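4.2 Wall baskets and the claim of "visible order"

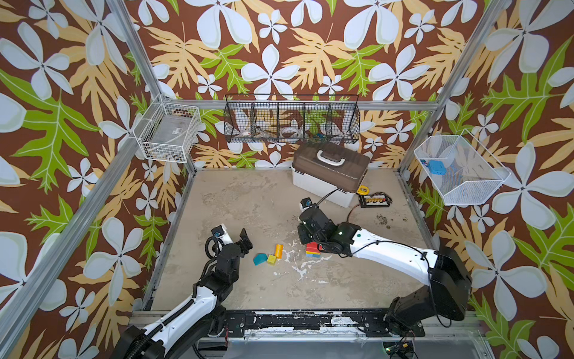 Advice on small work areas tends to repeat one idea: get things off the surface and onto the wall, in open baskets, and people will put them back. Antunes and Moreira make this claim most strongly, and the Flondura guide repeats it almost word for word. We doubt that it holds as widely as they suggest.

Our first objection is to the measure. In their study a basket was scored as "in use" if it held anything at all. By that rule a basket with one forgotten item does as well as one that is filled and emptied every day. Of the 108 baskets they scored, we could find no record of how many held things of the same kind. The wall storage in Figure 3 would pass easily. The long black basket on the back wall is split into four compartments, and a small white bowl shares it with a roll of white tape. Whether that is a system or just where things landed cannot be read from the basket.

Our second objection concerns what stays below. A toolbox with a carrying handle and a yellow tape measure are both on the floor in Figure 3, under the hanging storage. Leitão treats such items as "overflow." We see no basis for the term. A toolbox may be on the floor by choice, and a tape measure may be wanted close at hand.

Serrano's follow-up, with 30 work areas over 60 days, is more careful, but it still relies on people reporting their own habits. We would want repeat visits before accepting any effect of basket type, mesh or grid, on tidiness.

Figure 3. Wall baskets on three sides of a work area with floral wallpaper. The toolbox, at the back wall, has a brown lid and a white base.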